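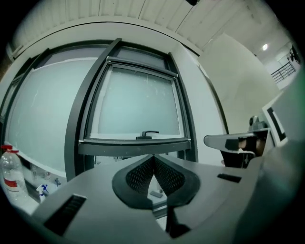 Two black mesh-patterned fingertip pads on a gray hand-held gripper.

Nernadside clinic adds evening hours for breast and bone health

Women in Nernadside who have been putting off a mammogram or a bone density scan because they can't get away from work will soon have a few more chances to fit one in. The Montecinos Women's Health Clinic is opening its imaging rooms until 8 p.m. on 3 evenings a week, starting in May, and the front desk is already taking names for the first month.

Dr. Javiera Ojeda, the radiologist who has run the breast imaging side of the clinic for the past nine years, has wanted this for a long while and is clearly delighted to have it on the calendar at last. Her patients are teachers, bus drivers, cooks, and a good many people who look after small children or elderly parents all day, and she has heard every version of "I meant to come in last year" that a person can say.

"I never scold anybody for it," Dr. Ojeda said over a cup of tea between appointments. "I have put off my own dentist plenty of times. But if we're only open when you are at work, then part of the problem is ours, and we ought to do something about our part."

The clinic saw 1,166 patients for screening mammograms last year. Another 270 people who had booked a visit called to cancel and did not set a new time, and when the staff phoned them back over the winter, the hour of the appointment came up again and again – more often than cost, and more often than nerves. The scheduling team hopes the evening hours will bring many of those patients back, along with some 2,000 others in the surrounding towns who have been sent reminder letters this spring.

Evening visits will work the same way as daytime ones. Patients check in at the side entrance on Jekurier Street, where the parking lot stays lit until closing, and most people can expect to be on their way home within the hour. Results go to the patient and to her regular doctor, and anyone who needs a second look will get a phone call from a nurse as well as a letter.

Pascual Gaete, the clinic's head nurse, will be there for the late shift most weeks, and he asks that patients skip deodorant, powder, and lotion on the day of a mammogram (there are wipes in the changing room if you forget, and plenty of people do!). He also suggests a two-piece outfit, so that you only have to take off your top, and he would like anyone who has had earlier scans somewhere else to mention it when booking so the clinic can send for them ahead of time.

Bone density scans will be offered on the same evenings, and a patient who is due for both can ask to have them back to back. Spanish-speaking staff will be on hand at every session, and a friend or relative is welcome to come along and sit in the waiting room, where the Ziko bakery next door has promised to send over its leftover rolls.

Appointments can be made by phone or at the front desk during regular hours. Patients with a new lump, pain, or any other change should call the clinic right away and not wait for an evening opening.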